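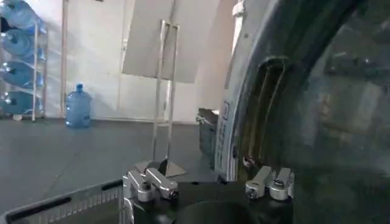

Water jugs on the storage rack, with the Ultano gripper in the foreground.

Call for Participants: Ultano Service Evaluation

Arnside is seeking adults to take part in a paid evaluation of Ultano, a mobile robot service for utility rooms and shared service areas. The service is offered by Kaewsai to building operators on a monthly plan. Arnside has been engaged to conduct an independent review before the plan is opened to more sites in December.

The review covers everyday work in rooms where drinking water and cleaning supplies are kept. Participants will give the robot assignments through the Diltico tablet application, observe it at work, and record their assessment of each assignment. Assignments include locating a particular item, approaching a storage rack, and reporting on what is stored there. Participants will not be asked to lift water jugs or other heavy items.

We are recruiting 43 participants. Of these, 31 places are set aside for people who currently work in building services, housekeeping, or facilities supply. The remaining places are open to all applicants.

Who may apply

Applicants must be 18 or older and able to read and follow written instructions in English. No technical background is required. Current and former employees of Kaewsai, and members of their households, are not eligible. Applicants who use a wheelchair or other mobility aid are welcome, and the tablet stations can be adjusted for height.

What is involved

Each participant attends two sessions of three hours, including a short safety briefing and a break. Morning sessions begin at 9:00 a.m. and afternoon sessions at 1:30 p.m. Closed-toe shoes are required. A staff member will be present in the room at all times – participants may ask for the robot to be stopped at any point.

Payment

Participants receive $200 on completion of both sessions. Those who withdraw after the first session will be paid half that amount.

Privacy

Sessions are recorded for review purposes. Names are stored separately from recordings and are not shared with Kaewsai.

How to apply

Please complete the application form at the Arnside front desk or request a copy by mail. Applications should be addressed to Ketsara Ratanaporn, Participant Coordinator. Questions about the review method may be directed to Homa Bahrami, Evaluation Lead. Applications close on Friday at 5:00 p.m.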